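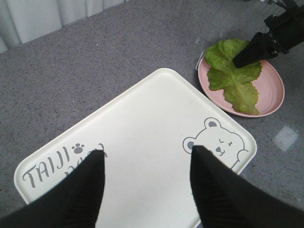
곰 얼굴 쟁반 위로 뻗은 로봇 손가락 두 개. 뒤쪽에서는 또 다른 집게가 분홍 접시의 상추 잎에 닿아 있어요.

로봇이 상추를 집으면 누가 편해질까?

마지막 수정: 2020년 6월 11일

인쇄하기 | 이메일로 보내기

"로봇이 요리하는 시대가 왔다!" 이런 제목을 본 적 있나요? 어른들은 이런 제목을 정말 좋아해요. 그런데 제목만 읽고 지나가면 꽤 중요한 걸 놓치게 돼요. 로봇이 하는 일이 정확히 뭔지, 나머지는 누가 하는지 하는 것들이요.

위의 사진을 다시 한번 보세요. 상추 한 장에 검은 손가락 하나가 닿아 있어요. 요리라고 부르기에는 좀 이르지요? 잎을 집으려는 건지, 누르고 있는 건지, 내려놓고 난 다음인지 사진 한 장으로는 알 수 없어요. 누가 이 사진을 들고 와서 "봐, 로봇이 샐러드를 만들잖아!"라고 한다면 샐러드는 어디 있냐고 물어보면 돼요.

이 글에서는 도시락과 샐러드를 만드는 주방 이야기를 할 거예요. 주방 이름은 드라르카네티이고, 펌프리라는 동네에 있어요. 아침마다 학교와 회사로 도시락을 보내는데 바쁜 날에는 하루에 3000개를 만든다고 해요. 이곳에서 일하는 사람은 39명이에요. 3월부터는 재료를 담는 자리 한 곳에 로봇 팔이 들어왔어요.

상추는 왜 어려울까?

여러분은 상추를 어떻게 집나요? 아마 생각해 본 적도 없을 거예요. 손이 알아서 하니까요.

종이 한 장을 꺼내서 구깃구깃 구겼다가 살짝 펴 보세요. 이제 연필 두 자루를 양손에 한 자루씩 쥐고, 연필 끝으로만 그 종이를 들어 올려서 접시에 옮겨 보세요. 종이를 더 구기거나 찢으면 안 돼요. 세게 누르면 종이가 찌그러지고 살살 누르면 미끄러져요. 로봇의 집게도 비슷한 문제를 풀어야 해요.

게다가 상추는 한 장 한 장이 다 다르게 생겼어요. 가장자리는 물결처럼 구불구불하고 가운데에는 두꺼운 줄기가 있지요. 줄기 쪽은 꽤 단단한데 잎 쪽은 얇아서 금방 멍이 들어요. 물기가 남아 있으면 두 장이 찰싹 달라붙기도 해요. 나사나 블록은 어제 것과 오늘 것이 똑같이 생겼지만 상추는 그렇지 않아요.

공장에서 자동차를 만드는 로봇은 오래전부터 있었어요. 무거운 쇳덩이를 번쩍 드는 로봇이 왜 상추 앞에서 쩔쩔매는지 이상하게 들릴 수도 있겠네요. 쇳덩이는 늘 같은 자리에, 같은 모양으로 놓여 있어요. 그럴 때 로봇은 아주 강해요. 모양이 제멋대로이고 힘을 조금만 잘못 줘도 망가지는 물건이라면 이야기가 달라져요. 사람한테 쉬운 일과 로봇한테 쉬운 일은 꽤 자주 어긋나요.

로봇의 손가락은 무엇을 느낄까?

로봇 손 중에는 손가락이 다섯 개인 것도 있지만, 두 개뿐인 것도 많아요. 두 손가락을 벌렸다 오므렸다 하면서 물건을 잡는 것을 집게, 또는 그리퍼라고 불러요.

여러분의 손가락 끝에는 차가운지, 미끄러운지, 까슬까슬한지 알려 주는 아주 작은 감각 기관이 빽빽하게 들어 있어요. 집게는 어떨까요? 힘을 재는 장치가 달린 것도 있고 그런 게 없는 것도 있어요. 카메라로 보고 위치를 짐작하는 집게도 있지요. 그런데 카메라로는 잎이 시들시들한지 아삭아삭한지까지는 알기가 어려워요. 시든 걸 골라내는 일은 드라르카네티에서도 아직 사람이 해요.

주방 사람들에게 물어봤어요

한메이팡 아주머니는 채소 담는 자리에서 15년째 일하고 있어요. 로봇이 오고 나서 뭐가 달라졌느냐고 물었더니 의자부터 가리켰어요.

"앉는 시간이 늘었지. 예전엔 여섯 시간을 꼬박 서 있었거든. 허리는 확실히 덜 아파. 그런데 눈이 아파."

왜 눈이 아플까요? 요즘 아주머니는 로봇이 담은 접시를 들여다보면서 잎이 접히지 않았는지, 두 장이 겹치지 않았는지 검사해요. 틀린 게 나오면 손으로 고치고요. 몸을 쓰는 일이 줄어든 자리에 계속 지켜보는 일이 들어온 거예요. 지켜보는 일은 쉬워 보이지만 한눈을 팔 수가 없어요. 수업 시간 내내 칠판의 점 하나만 보고 있으라고 하면 어떨지 상상해 보세요.

주방을 관리하는 지아드 비타르 아저씨의 생각은 조금 달라요.

"사람을 구하기가 힘들어요. 새벽 네 시에 출근할 사람이 많지 않거든요. 로봇은 새벽에도 나오니까요."

맞는 말이에요. 하지만 로봇이 새벽에 나오려면 새벽에 로봇을 켜고, 닦고, 재료를 채워 주는 사람도 나와야 해요. 이 점을 다시 묻자 비타르 아저씨는 잠깐 웃더니 그 사람은 한 명이면 된다고 했어요. 전에는 그 자리에 세 명이 있었대요.

그럼 두 명은 어디로 갔을까요? 이런 기사를 읽을 때 꼭 해야 하는 질문이에요. 한 명은 포장하는 자리로 옮겼어요. 다른 한 명인 엘리나 페트라우스카스 씨는 4월에 주방을 그만두고 지금은 앳스테드에 있는 빵집에서 일해요. 로봇 때문에 그만뒀느냐고 물었더니 이렇게 대답했어요.

"반은 그렇고 반은 아니에요. 나가라고 한 사람은 없어요. 근데 제 근무 시간이 자꾸 줄더라고요. 시간이 줄면 월급도 줄어요."

회사에서 낸 안내문에는 '로봇 도입으로 해고된 직원은 없습니다'라고 적혀 있어요. 거짓말은 아니에요. 그렇지만 그 문장만 읽은 사람은 페트라우스카스 씨의 이야기를 알 수 없겠지요.

55초와 사람의 손

로봇 팔을 빌려준 회사는 벨니스예요. 이 회사의 기술자 곤살루 킨텔라 씨가 로봇이 접시 하나를 채우는 데 걸리는 시간을 알려 줬어요. 55초래요. 한 아주머니는 같은 접시를 얼마 만에 채우느냐고요? 시계로 재 보지는 않았지만 옆에서 보니 로봇이 한 접시를 하는 동안 아주머니는 벌써 다음 접시, 또 그다음 접시로 넘어가 있었어요.

"지금은 느리지만 점점 빨라질 겁니다."

킨텔라 씨의 말이에요. 그럴 수도 있어요. 기계가 점점 빨라진 예는 역사에 많으니까요. 그런데 '점점'이 언제까지인지는 말해 주지 않았어요. 누가 "곧 됩니다"라고 하면 "곧이 언제예요?"라고 물어봐도 괜찮아요. 예의 없는 질문이 아니에요.

광고 영상을 볼 때도 조심할 게 하나 있어요. 로봇 영상에는 빨리 돌린 것이 꽤 있어요. 화면 구석에 작은 글씨로 '4배속' 같은 말이 적혀 있기도 해요. 네 배로 빨리 돌린 영상이라면 1분짜리 장면이 실제로는 4분 동안 벌어진 일이에요. 잘된 장면만 골라 붙였을 수도 있고요. 상추를 떨어뜨린 장면은 보통 광고에 안 나와요.

로봇은 누구한테 배울까?

로봇이 상추 담는 법을 배우는 방법은 여러 가지예요. 그중 하나는 사람이 로봇 팔을 조종해서 같은 동작을 여러 번 보여 주는 거예요. 그때의 움직임과 카메라 화면을 저장했다가 컴퓨터가 따라 하도록 연습시켜요. 글씨를 처음 배울 때 선생님이 여러분 손을 잡고 같이 써 주는 것과 조금 닮았어요. 물론 컴퓨터는 여러분보다 훨씬 많이 반복해야 하고, 접시 위치만 바뀌어도 헷갈릴 때가 있어요.

드라르카네티에서 그 동작을 보여 준 사람은 카오캄와 할아버지예요. 칼질을 워낙 잘해서 주방 사람들이 모두 '선생님'이라고 불러요. 할아버지는 2주 동안 조종기를 잡고 집게를 움직였어요. 처음에는 답답해서 그냥 손으로 하겠다고 몇 번이나 말했대요.

"내가 40년 가까이 익힌 걸 저놈한테 주는 건데, 돈은 하루 일당만큼 나오더라고. 그게 맞는 값인지는 잘 모르겠어."

여러분 생각은 어떤가요? 할아버지의 손재주로 로봇이 일을 배웠다면, 로봇이 앞으로 오래오래 그 일을 할 때 할아버지에게도 무언가 돌아가야 할까요? 어른들도 아직 답을 정하지 못했어요. 비타르 아저씨는 "일한 시간만큼 드렸다"고 하고, 한 아주머니는 "그건 너무 싸다"고 해요. 두 사람은 점심을 먹으면서도 이 이야기로 다퉜다고 해요.

좋아진 것도 있어요

의심만 하다 보면 좋은 걸 못 보기도 하니까 공평하게 적어 볼게요.

채소 자리는 원래 손이 시린 자리예요. 차가운 방에서 차가운 채소를 몇 시간씩 만지거든요. 손가락 마디가 아파서 병원에 다닌 사람도 있었는데, 지금은 그 방에 들어가 있는 시간이 짧아졌어요. 같은 동작을 수없이 되풀이하면 손목도 상해요. 로봇 팔도 오래 쓰면 부품이 닳지만 부품은 새것으로 갈 수 있어요. 사람 손목은 그렇게 못 해요.

포장 자리로 옮긴 직원은 새 일이 더 마음에 든대요. 옆 사람하고 이야기를 할 수 있어서요.

나빠진 것도 마저 적을게요. 로봇이 멈추면 주방 전체가 기다려야 하는 날이 생겼어요. 벨니스의 기술자가 올 때까지 고칠 수 있는 사람이 없거든요. 그런 날에는 다들 예전처럼 손으로 담는데, 사람은 줄어든 채로 그대로예요. 한 아주머니는 그런 날이 제일 힘들다고 했어요.

로봇 기사를 읽을 때 물어볼 것

로봇이 혼자서 하는 일은 어디부터 어디까지인가요?

준비와 청소는 누가 하나요?

전에 그 일을 하던 사람은 지금 무엇을 하고, 버는 돈은 그대로인가요?

고장 나면 어떻게 하나요?

이 이야기를 해 준 사람은 로봇을 파는 사람인가요, 로봇 옆에서 일하는 사람인가요?

마지막 질문이 특히 중요해요. 로봇을 파는 사람이 모두 거짓말을 한다는 뜻은 아니에요. 킨텔라 씨도 느린 걸 숨기지 않고 말해 줬지요. 그래도 아이스크림 가게 주인에게 "아이스크림이 맛있나요?"라고만 묻고 돌아오면 절반만 물어본 셈이에요.

집에서 해 보기

준비물: 상추나 깻잎 몇 장, 접시 두 개, 긴 젓가락, 두꺼운 장갑

먼저 맨손으로 잎을 한 장씩 다른 접시에 옮겨요. 다음에는 장갑을 끼고 젓가락으로 옮겨요. 세 번째에는 한쪽 눈을 감고 해 보세요. 잎이 찢어지거나 떨어지면 공책에 표시해요. 식구가 여럿이면 한 사람은 옮기고 한 사람은 옆에서 검사만 해 보세요. 10분이 지나면 역할을 바꿔요. 어느 쪽이 더 지루했는지도 적어 두세요. 다 쓴 잎은 씻어서 저녁에 쌈으로 먹으면 돼요.

낱말 풀이

자동화: 사람이 하던 일의 전부나 일부를 기계가 하게 만드는 것. '일부'일 때가 훨씬 많아요.

그리퍼: 로봇 팔 끝에 달려 물건을 잡는 집게.

배속: 영상을 원래보다 몇 배 빠르게 돌렸는지 나타내는 말.

일당: 하루 일한 값으로 받는 돈.

관련 글

- 무인 계산대에는 정말 사람이 없을까?
- 창고 로봇은 밤에 무슨 일을 할까?
- 세탁기가 나온 뒤 빨래 시간은 얼마나 줄었을까?
- 광고 속 '세계 최초'를 의심하는 법
- 상추는 왜 쓴맛이 날까?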